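Hand and gripper comparison, report for June

We have now run the Kurnura five-finger hand and the Coman two-jaw gripper on the same arm, using the same controller. The plan you approved called for 1000 trials. We completed 624. Most of the lost time went to recalibrating the Kurnura hand, and I would not count on that improving.

Miditon's claim that a hand shaped like ours will handle anything ours can is still only a claim. I have asked them twice for their test logs. 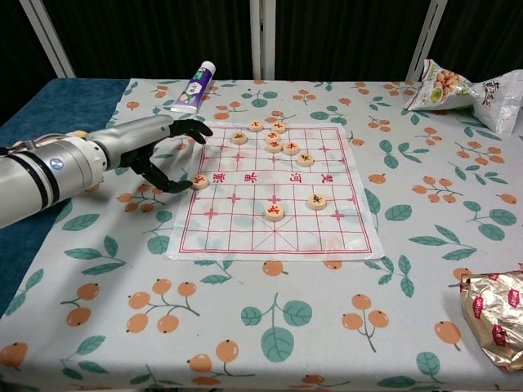
Small flat objects remain the weak spot for the Kurnura hand. Its fingers are long and curl a long way down, and a xiangqi piece is a low disc with little to grab. With a piece right under the black fingertips at the left edge of the grid, the hand could pinch it or just push it, and our success figures should keep those two apart. The Irkness scoring sheet does not.

I recommend holding the second payment until 3 changes to the scoring are agreed. A draft is attached.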